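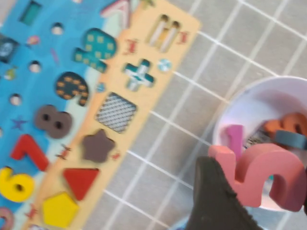
Yakubu Nwachukwu wrote on the class page that he still has to say eleven and twelve under his breath when he counts change, and could we please spend some time on why English does that to people. Yes! Happily. It was going to be a footnote and now it's half the handout.

Number Words and Written Numbers
Notes for session 4, Totport evening course
Updated 3 July 2025

Bring these with you, and bring the Durrani reader too, the blue one (the older printing has different page numbers, so go by chapter titles if that's what you've got).

1. The trouble with the teens

Say the numbers from one to twenty out loud and listen to where the pattern kicks in. One to ten you simply have to memorize, like a rhyme. Then you'd hope for "ten-one, ten-two," and you get eleven and twelve instead. They do have a history. Both go back to old Germanic words meaning something like "one left" and "two left," as in left over after you've taken away ten. I love this, but a four-year-old can't hear it, and neither can I unless I'm thinking about it.

Thirteen through nineteen are better, sort of. You can hear the ten in "teen," but it comes last, so we say the four first in fourteen and then write it second. From twenty-one on we flip and say the big part first. No wonder kids write 41 when they hear fourteen.

Now compare Mandarin, where eleven is "ten one," twelve is "ten two," and twenty is "two ten." Once you have the words for one to ten you can build all the way to ninety-nine. There's a good deal of research asking whether this gives children a head start, and I'd like us to be careful with it, as families and schools differ in lots of other ways too. We'll argue about it in class.

2. One number, four languages

Take 87. English: eighty-seven, eight tens and a seven, no complaints. German: siebenundachtzig, "seven and eighty," small part first all the way up. French as spoken in France: quatre-vingt-sept, "four twenties seven." Danish: syvogfirs, which puts the seven first AND hides a "four times twenty" inside the word for eighty. (Danish speakers mostly don't notice it's in there. Ask one, it's fun.)

Twenties turn up in English as well, if you look. "Threescore and ten" is three twenties and a ten. Counting by twenties shows up in Basque, in Welsh, in the Maya languages, and the usual guess is fingers plus toes, although I'd call that a guess and leave it there.
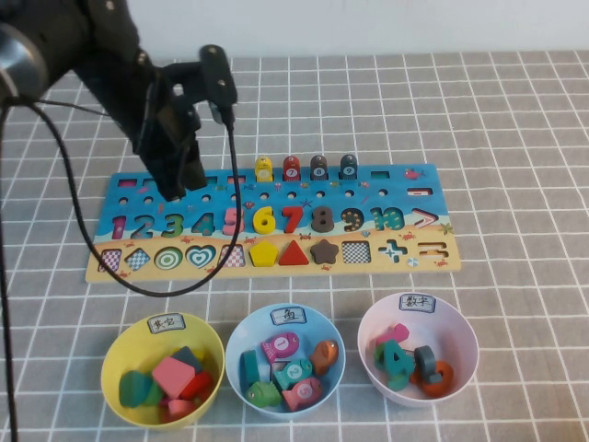
Photo: Endus / Jitus

3. Saying it and writing it

Spoken numbers name their parts. Written numbers, at least the way we do it now, don't name anything: the 3 in 300 looks just like the 3 in 13, and only its place tells you what it's worth. That's a big idea and it took people a very long time to settle on it.

So what does a child do who hears "three hundred forty"? Very often, writes 30040. First the three hundred, then the forty, exactly as spoken. I used to mark that as a plain error. I've come around to thinking it's pretty smart, because the child has heard two numbers and written both of them correctly, and the missing piece is that the 40 is supposed to slide in on top of the zeros.

Try it with 2,086 and you'll see why zero is such a headache. We say "two thousand eighty-six" and never mention hundreds at all. The Romans wrote MMLXXXVI and didn't have to mention them either. Only our system makes you stop and put down a mark for the hundreds you haven't got. Babylonian scribes worked with place value for ages with no such mark, and sometimes left a gap, and you can imagine how well a gap survives being copied by a tired person.

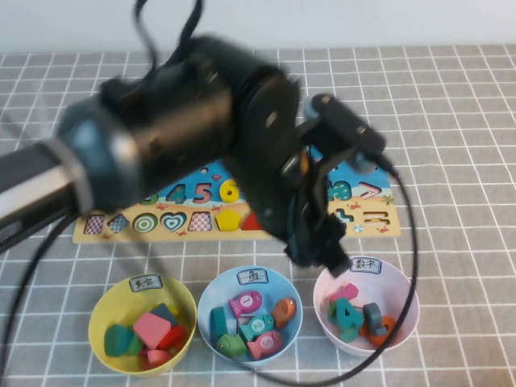

The mark we use came to Europe from India by way of Arabic-speaking scholars, and the word came along too. Arabic sifr, "empty," gave us both "zero" and "cipher." European merchants weren't all thrilled. One worry was that a 0 could be changed into a 6 or a 9 with one stroke of the pen, which is also a decent argument for writing the amount out in words on a check.

4. For next time

Ask someone who grew up with another language to count from ten to thirty for you, slowly, and write down what you hear, however you'd spell it. Mark the spot where you start to be able to guess the next word. If you only speak English at home, ask a neighbor, or use the recordings from the January session.

Then read the chapter on tallies and knots. Skip the box on abacuses, we'll do that one together when the borrowed set gets here.

Yakubu, page 2 of the reader has a bit on "twelve" you'll like.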